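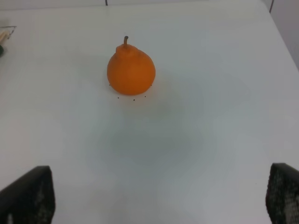
Wrist camera view during an approach, fingers open, orange fruit ahead on the white tabletop.

Fikum 4: close-range handling moved into its own node

The September release of Fikum, the wrist-camera approach controller maintained at Prullidberg, changes how the software behaves over the last part of a reach. Users who only call the top-level pick routine will not need to edit anything except their config file. Users who subscribe to the intermediate topics should read the migration notes at the end of this item before updating.

Background

Up to and including the previous release, one node did all the work from the first detection to the close command. It segmented the target in the wrist image, fitted an outline, took the center and the width of that outline, and passed both to the Humar planner as a relative goal. At the start of a reach the method is adequate. A single saturated object on a pale table is about as easy as segmentation gets, and a stem or a lumpy neck on top of the fruit moves the fitted center by a small and mostly constant amount.

The trouble comes later in the reach. Once the target runs past the bottom of the image, the outline can no longer be closed, and the fitted width grows without meaning anything. The old node went on publishing it. Humar, receiving a goal that jumped between updates, replanned each time, and the arm showed a visible hesitation shortly before closing. In the worst cases the replanning timer ran out and the pick was aborted with the target already between the fingers.

We replayed 1,463 logged approaches through the old node to find out when the outline stops being usable. There was no fixed distance. It depended on the size of the object, the tilt of the wrist and the amount of background left on either side. A distance threshold, which several users had patched in locally, was therefore the wrong switch. The new release switches on the state of the outline itself.

What the new node does

The outline tracker is now split in two. The far tracker is the old code with the width output removed. The near tracker starts when the fitted outline touches the bottom border of the image in consecutive updates, and it works from a much smaller set of measurements:

- the position of the upper rim of the target
- the left and right sides, taken as two separate lines
- the gap between each side and the nearest finger mask

It does not attempt to estimate size. Size is frozen at the last good value from the far tracker and carried forward with a growing uncertainty, so that Humar can decide for itself how much to trust it.

Rim position is fitted with a low-order curve on a blurred gradient. Earlier versions looked for a sharp edge, which the wrist camera cannot supply at short range because the lens is focused farther out. In the close views the target is a soft orange shape with nearly vertical sides and a rounded top, and any method that needs surface texture returns nothing at all. Color contrast against the pale surroundings survives the blur quite well, so the near tracker uses color alone.

Finger masks are now computed in both trackers. The previous release had a static mask, drawn by hand for open fingers, and it was wrong as soon as the fingers moved. The new mask is generated from the gripper joint reading and padded outward. At close range the dark pads lose their outline against shaded parts of the background, mostly on the right in our own recordings, and the padding keeps those pixels out of the gap measurement.

Small dark specks

Both trackers receive small dark spots in the image, sometimes near the rim of the target. The far tracker in the old release treated a spot touching the outline as a notch, and the fitted curve dipped toward it. A closing filter now runs ahead of the fit. Anything dark and smaller than the configured speck size is filled with the color around it. The filter makes no attempt to decide whether a spot lies on the table, on the target or on the optics. It is applied before segmentation, and the unfiltered image is still published for anyone who wants it.

The default speck size was chosen for our camera resolution. Sites with a higher-resolution camera should raise it. If set too high, the filter will also remove thin stems, which makes no difference to the grasp but does alter the debug overlay.

Pale background planes

A second source of false rims is the background. Where white surfaces meet at an angle behind the target, the shading gets darker toward the meeting point, and a gradient method without color will happily lock onto it. In the close view reproduced with this item the darkest part of the background sits just above the top of the orange shape, close to where a rim search would begin. The near tracker rejects it on saturation: a gray-to-gray transition is never accepted as a rim, whatever its strength. Gray or white targets are consequently not supported by the near tracker in this release. For those objects set near_mode to off, and the far tracker will hold its last goal as before.

Timing

The near tracker runs at 30 Hz on the controller computer with no graphics card. Latency from image arrival to published goal is around 75 ms, measured with the debug overlay disabled. Turning the overlay on adds a copy of each image and should be avoided during timed runs.

Humar no longer replans on every update. It keeps the current path while the new goal remains inside the uncertainty of the old one, and only shifts the end point. The hesitation before closing is gone in replay. On the arm it is much reduced, though a short pause remains at the handover between trackers when the wrist is strongly tilted. We have a partial fix, which was not ready in time.

Reading the debug view

The overlay draws the rim curve and the two side lines on the wrist image. During normal operation at close range expect a curve over the top of the target, a line down each side leaving through the bottom border, and a shaded finger mask in each lower corner. If the curve sits in the gray area above the target, the saturation limit is too low. If a side line runs along a finger, the mask padding is too small or the gripper joint reading is stale.
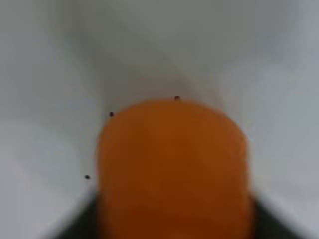
Migration notes

The topic carrying target width has been renamed and is published by the far tracker only. Code that waited for it during the close phase will block. Subscribe to the state topic instead and test for the near state.

The distance threshold parameter has been removed. Config files that still contain it will load with a warning, and the value is ignored.

The hand-drawn finger mask file is no longer read. It can be deleted from the site directory.

The Durán log format is unchanged apart from one added field, which records the active tracker. Old logs replay without conversion. New logs opened in the old replay tool will show the added field as unknown and otherwise play normally.

Humar must be updated together with Fikum. The old planner accepts the new goals without complaint but discards the uncertainty, and the result is the old behavior with a frozen size.

Known issues

- Pause at tracker handover under strong wrist tilt, as described above.
- The near tracker assumes one target. When two objects of similar color touch, it fits one rim across both.
- The overlay draws the right side line one update late.
- Changing the speck size while the node is running has no effect until restart.

Reports should include the Durán log and the config file. Screen captures of the overlay are of limited use without the log. Packages and source are in the usual place on the Prullidberg server, under the Fikum release directory.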